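**Diensttagebuch der Verwaltungsleitung, Klinik Derach, 2. Juli 2018**

Die Umstellung der Speisenversorgung auf den Lieferbetrieb Bagheri wurde heute vollzogen. Zum Mittag gelangten 300 Essen zur Ausgabe, davon 28 Schonkost. Station 3 erhielt ihre Wagen verspätet; der Aufzug im Westflügel war für die Wartung gesperrt. Die Firma Hurnix ist schriftlich um Verlegung ihrer Termine auf den Nachmittag ersucht worden.
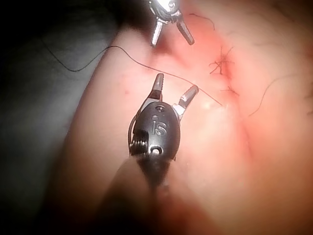 Afshin Sadeghi wandte in der Nachmittagsbesprechung ein, die Menükarten seien zu klein gedruckt und müssten vor dem Versand der nächsten Auflage neu gesetzt werden. Dem wurde entsprochen. Die Auflage beträgt 700 Stück, der Druckauftrag geht an Bolico.

Offen bleibt die Frage der Abendkost. Der Betriebsrat wünscht eine Ausgabe vor 18 Uhr, die Küche hält dies erst ab September für durchführbar. Wiedervorlage nach Eingang der Dienstpläne.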